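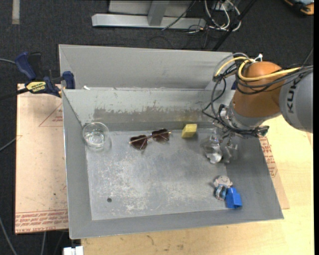 Will the robotics laboratory at Brallolura be open to the public again this year?

The next public open day will be held in September, and registration will open to members, schools and local residents once the program has been confirmed.

Report on the July demonstration

The Prarnden Institute opened its Manipulation Laboratory at the Brallolura campus to invited guests on Jul 27, 2018. The visit was organised for industry members, secondary teachers and staff from other parts of the Institute who had asked to see the Zostov project at work before its second stage of funding begins. The laboratory occupies the ground floor of the Le Goff Building, and guests were received in the foyer by Dr Gudrun Kettler, who leads the project.

Attendance was limited to 34 guests so that each party could stand close enough to follow the work. Parties were taken through in turn, with the remainder viewing student posters in the foyer or attending a short talk in Room 3.

In her opening remarks Dr Kettler set out the purpose of the Zostov project, which studies how a robot arm may pick up articles it has not handled before. Industrial robots have for many years lifted identical parts from known positions. Household goods, returned merchandise and mixed recyclables present a different problem, because they arrive in any order and at any angle, and many are transparent, reflective or awkwardly shaped. The project gives its arm a bin of unrelated small articles and asks it to decide for itself where to place its fingers.

The demonstration took up most of each party's visit. A large grey metal bin with sloping sides is set on a wooden tabletop, within reach of an orange and grey arm fitted with a metallic gripper. The contents are changed frequently. Among the articles used are a clear drinking cup, sunglasses with heart-shaped lenses, plastic blocks and a small toy figure with a smiling face. Guests were invited to nominate the article they expected to give the most trouble, and the cup and the sunglasses attracted most of the nominations.

Mr Harish Tripathi, the laboratory's senior technical officer, operated the system and answered questions while it was running. He drew attention to the shape of the bin. The inclined walls tend to return a dropped article to the flat bottom, where the arm can reach it again, and the equipment may therefore be left to work for long periods without a person entering the work area. Articles that come to rest against a wall or against one another remain difficult, as the fingers need clear space on two sides. In one attempt seen by the second party, the gripper closed on a block, raised it a short distance and let it fall. Mr Tripathi left the sequence running, and the arm retrieved the same block two attempts later. Several guests remarked that this had been the most instructive part of their visit.

The condition of the bin also drew comment, its bottom being heavily scuffed and its back wall worn. Mr Tripathi advised that the surface would be refinished when the equipment is next taken out of service. Until then the team prefers to keep the surface as it is, so that results gathered before and after the visit may be compared.

Results to date

Dr Kettler presented figures from the current series of trials. The arm has made 1737 recorded attempts in the series, of which 705 ended with an article held clear of the bin. She asked guests to read the result with some care. The series includes the early period in which the system chose its grasps almost at random, and the articles were selected for their difficulty. Soft goods have been excluded and will form a separate series.

A guest from the packaging sector asked whether the result could be applied directly to a commercial picking line. Dr Kettler replied that it could not at this stage. A commercial line would be judged on speed and on damage to goods, and the project has measured neither. The Institute would welcome a partner willing to supply damaged or discontinued stock for that purpose, and members with suitable material are asked to write to the project office.

Teachers in attendance were chiefly interested in what might be brought back to the classroom. Mr Tripathi described a bench exercise developed with undergraduate students, in which pupils guide a simple two-fingered gripper by hand and record which objects can be lifted from a tray and in what position. Printed notes for the exercise are available on request at no charge. They have been written for Years 9 and 10 and require no programming.

Safety and access

Guests were asked to remain behind the marked line whenever the arm was powered, and the Institute thanks all parties for their cooperation. Two matters raised in the feedback forms will be addressed before the next event. The first concerns noise from the ventilation plant, which made parts of the commentary hard to hear at the rear of the party. A portable loudspeaker has been ordered. The second concerns the step at the side entrance to the Le Goff Building. A level route exists through the northern corridor, and signs will be placed at the car park to direct visitors to it.

Photography is permitted in the laboratory without flash, as bright light may interfere with the cameras. Guests who wish to publish their photographs are asked to notify the project office beforehand. Images showing students should not be published without the student's consent.

The September open day

The public open day will follow the same general form as the July visit, with longer intervals between parties and an additional session in the early evening for those who are unable to attend during working hours. The bin-picking demonstration will be repeated. Subject to the progress of the work, Dr Kettler's team also hopes to show a first version of the soft goods trials, using socks, cloth bags and tea towels.

Visitors will be invited to bring one small article of their own for the arm to attempt. Articles must fit comfortably in one hand and should be of no particular value. Glass, liquids, batteries, food and anything with an exposed blade will not be accepted. The Institute does not accept responsibility for damage to articles offered for the demonstration, and a form to this effect will be provided at the registration desk.

Children are welcome when accompanied by an adult. School groups should nominate a supervising teacher at the time of registration and indicate whether any student requires seating close to the demonstration. Closed footwear must be worn in the laboratory by all visitors, including those attending the evening session.

Members who were placed on the waiting list for July will be contacted first and need not register a second time. Other enquiries, including requests for the classroom notes, may be addressed to the Zostov project office, Le Goff Building, Prarnden Institute, Brallolura campus.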